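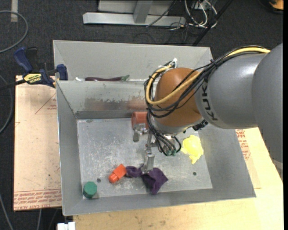

February, second week of the bin-picking recordings, and I'm finally happy enough with the pace to write some of this down before I forget it. We crossed 2106 saved attempts just after lunch, and the plan is still to hand Vilja a first training set once the cloth ones catch up with the hard toys. The cloth is the slow part, no surprise to anyone who's read my earlier moaning. The purple one goes down crumpled, with a skinny twisted bit at one end and a wider folded bit with corners at the other, and where you put the finger tip changes everything. Come down over the folds and you've got a decent chance of getting a fistful. Go for the twist and you're mostly pushing it along the metal. I want both kinds in the set, labelled properly, so please don't "help" by fluffing it up between attempts!

Rules for the toys, again, for whoever's on the afternoon shift (Bernd, this is mostly you, mate). Everything stays in whichever compartment it landed in until the run's finished. The eggplant in behind the divider counts as a placed object and it stays there. If you move it back by hand the logger still thinks it's in the rear, and then I get a start state that doesn't match the pictures and have to chuck the whole run. I binned 102 attempts last week for exactly this and I'd rather not do it again.

Changed the wait before the grip signal to 600 ms. It was shorter, and the recordings had the fingers closing while the arm was still settling, so the model was learning a sort of nervous little grab on the way down. Vilja spotted it in the plots (she overlays the joint speeds with the gripper state, very pretty, I've asked for a copy of the script). The new delay makes each attempt feel like forever when you're sitting there watching, but the traces are so much cleaner. Old attempts keep the tag "kavside_a", new ones are "kavside_b". Don't mix them without asking her.

Hoses: checked at the start of the session, and I'd like that to become a habit. When the wrist goes right round to reach the near corners, the bundle winds up tighter than I'd like. I've put a software limit on the last joint for now. It means we lose a few approach angles for anything hard up against the near wall, so that corner will be a bit thin in the data. Bernd reckons we could re-route the lot with more slack at the top. Worth a go, but after this batch please, I don't want the arm behaving differently halfway through.

Operator notes. Siregar build of the teleop software dropped the connection 2 times this morning, both when I paused for longer than I should've. Restarting the client fixes it, but you have to throw away the attempt that was open. Also the "discard" key is right next to "save", which is a shocker of a layout, and I've fat-fingered it more than once. Will remap.

To do:
- remap the discard key
- check the clamp before the first run, and again after lunch
- more cloth attempts with hard toys close beside it, as those are the ones it'll get wrong
- ask Gemen about the spare finger tips
- send Vilja the list of bad runs, with reasons this time

Stopped at 4:40. Logs are copied across, and the Tastside drive is nearly full, so someone needs to clear the old calibration stuff off it before the next long session.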